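Jarkton lab records kitchen chores to train a robot arm

26 October 2019

Filed under: Local business, Technology

A small robotics company in Jarkton is spending the fall teaching a robot arm to handle kitchen items, one recorded attempt at a time.

Brikico, which moved into the old Chowdhury building on the north side of town in May, said it has begun gathering the examples its software will learn from. The work takes place at 4 tables on the second floor. At each one, an operator guides an arm by hand controls through a short job, such as picking up an item and setting it down in a different spot, while cameras and joint sensors save everything the arm does.

Each attempt is called an episode. The company wants 200 episodes of each job before it starts training, and it has 11 jobs on its first list. Most of them involve lifting, placing, opening or closing something that a person would find on a kitchen counter.

"People ask when we are going to program it," said Naima Zerouali, who runs the recording program. "We don't write out the steps. We show it the job over and over, and we change things a little each time so it doesn't learn just one version."

Those changes are planned ahead. Before a shift, operators get a sheet telling them where to put the items, which way to turn the handles and where the arm should start. Sometimes the items are placed close together. On other runs they are set near the edges of the table, so the arm has to travel farther and its wrist camera catches only part of each one. 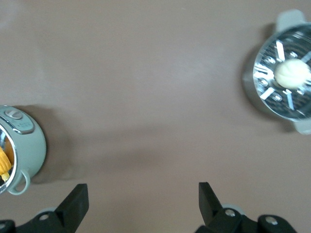

Zerouali said the partial views matter a great deal to the project. A person who sees one side of a pot can guess where the rest of it is. The software has to pick that up from recordings, and early tests in the summer went badly when an item was not fully in view. The arm would stop, or reach for the wrong place.

Shiny surfaces are another problem. Polished metal reflects the room lights and can look different from one minute to the next as the arm moves over it. Brikico keeps the window blinds closed during recording and plans a second set of episodes with the blinds open, to be recorded over the winter.

Operators work in shifts of 2 hours with a break in the middle. The company tried longer shifts at first and found that the movements got sloppy toward the end. An operator who is tired tends to overshoot and correct, and the software will copy the overshoot along with everything else.

After a shift, a reviewer plays back the episodes at double speed and marks each one to keep, trim or drop. Failed grasps are not always thrown out. If the operator missed and then recovered cleanly, the episode is kept and labeled, and the company hopes those will help the arm recover from its own misses later on. Episodes with a long pause are trimmed. Those where a cable got in the way of the camera are dropped.

The recordings are stored on the company's own computers in the building. Zerouali said no customer data is involved and that operators sign a consent form covering anything the microphones or cameras pick up.

Brikico has not said what it will sell or when. Its first outside test is planned at Floststead, a senior living center on the edge of Jarkton, where an arm would be set up in a training kitchen that residents do not use. Staff there would place items on a counter in whatever way they like, and the arm would try to sort them out with no operator at the controls. A date for the test has not been set.

The company is hiring more operators for the winter recordings. No robotics background is required, though applicants must complete a paid half-day trial at one of the tables. Zerouali said people who have done sewing, dental or repair work often do well at it, and that some of the steadiest operators so far had never touched a robot before.

Applications are being taken at the front desk of the Chowdhury building during business hours. Visitors should use the side entrance while the front steps are being repaired.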